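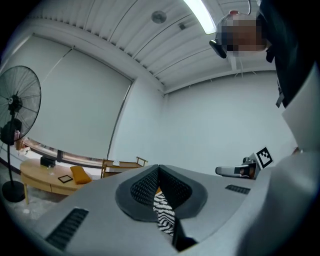 Re: [preltach-users] Marker pose flips, tracking drifts when tool points at ceiling

Replying inline. The short version is that you have two bugs, and one of them is mine.

> Hi list,
>
> We're running Preltach 0.9 at Deswood on hand-held gripper tools and
> getting two kinds of garbage. First, the pose of the square marker on
> the other gripper mechanism jumps between two tilts from one frame to
> the next. Position is fine, orientation is a coin toss.

This one is old enough to have its own page in the docs, which I wrote and evidently hid well. Four corners of a flat square will often give you two poses that explain the image about equally well. When the marker is big in the view and strongly tilted, one answer wins by a mile. When it's small, or close to face-on, corner noise picks the winner. Preltach 0.9 takes whichever has the lower reprojection error, even if the difference is a rounding error with ambitions.

What you want is in the config already:

pose.ambiguity_ratio: 0.6
pose.on_ambiguous: keep_previous

With that set, if the best error divided by the second-best error is above the ratio, we keep the candidate closest in rotation to the last trusted pose. You need at least one good frame first, so begin the recording with the marker tilted and close to the camera. If the first frame is wrong it will loyally stay wrong for a long time. There's an open ticket for that. It has a birthday coming up in April.

> Second, the tool's own pose drifts sideways whenever it points up. We
> have a ribbed metal ceiling and a bright tube light up there. Indoors,
> no windows in view other than behind a blind. We tried turning up the
> number of features and it got worse.

Yes, it would. The ribs all look the same as each other, and each one looks the same along its whole length. The feature matcher finds lots of points, is delighted with them, and matches them one rib over. Asking for more features gets you more points on the ribs, and now the wrong answer has a majority.

I ran the log you posted through Lilden with the match overlay on. In the first 2,000 frames, the stretches where the tool looks mostly at the ceiling are where the trouble starts. The matches slide across the ribs while the ones on the fan and the table stay put. The outlier step then throws out the fan and the table. You can almost hear it being reasonable.

Things to try, in the order I'd try them:

1. Set features.grid_cap to something low, like 8 per cell. That stops any one patch of ceiling from packing the vote.

2. Turn on match.second_best_check. It rejects a match when the runner-up is nearly as good, and on a row of identical ribs the runner-up is always nearly as good. It costs a little time per frame. It's off by default on account of a benchmark I was once proud of.

3. Mask the tool body. A big part of your lower image is gripper, and it moves with the camera. Any feature found on it says you are standing still. The striped patch inside the opening is especially popular with the corner finder. Draw the mask once per tool, leave a margin at the edges, and point mask.static at it. Please check that the mask is the same size as the input image. We resize it silently if it isn't (also mine, also a ticket).

4. Lock the exposure. With the tube in view, auto exposure darkens everything else, and marker corners are some of the first things to suffer.

> Also, is anyone else seeing an offset between the marker pose and the
> gripper width when they're merged in Ferrand? Ours is constant, 26 ms.
> Can we just subtract it?

You can, and I did for most of a year. The constant part comes from Preltach stamping the image when it arrives, while Ferrand assumes the stamp is the middle of the exposure. So if you follow step 4 and change the exposure, your constant will change too, and you will blame step 4.

Better to set stamp.source: exposure_mid if your camera driver reports it. If it doesn't, measure the offset again with the locked exposure and write it in the session file, so that whoever replays the data later can find it. Do not put it in a shell script. I'm aware of at least one shell script.

> We have 289 episodes recorded already. Do we need to redo them?

I wouldn't. If the raw images are there, rerun tracking offline with the changes above:

preltach replay --config fixed.yaml --two-pass episodes/

The --two-pass flag runs each episode forward and backward and compares the two. Where they disagree on the marker tilt, it writes the range to flips.csv. On our own set it flagged up to 233 frames in a single episode, and that was an episode I had personally marked as clean. Look at the flagged ranges in Lilden before you throw anything out. Plenty of them are harmless, with the marker simply out of sight behind something and both passes guessing.

If the position also disagrees between the passes, that's the ceiling again, and a mask plus the grid cap should bring it down. If it doesn't, send me one bad episode and the camera calibration file. The calibration file from that camera, please, and that lens. I ask every time and about half the time it's a surprise to both of us.

As for the defaults: I've pushed a branch called ambiguity-default that turns on keep_previous and the second-best check. It breaks two tests. One of those tests was checking that the flip happens, so I'm deleting it. The other one I don't understand yet. Reports from anyone with a boring ceiling would be welcome too, as I'd like to know what it does to frame rate when nothing is wrong.

-- 
preltach maintainer
please trim your quotes, I did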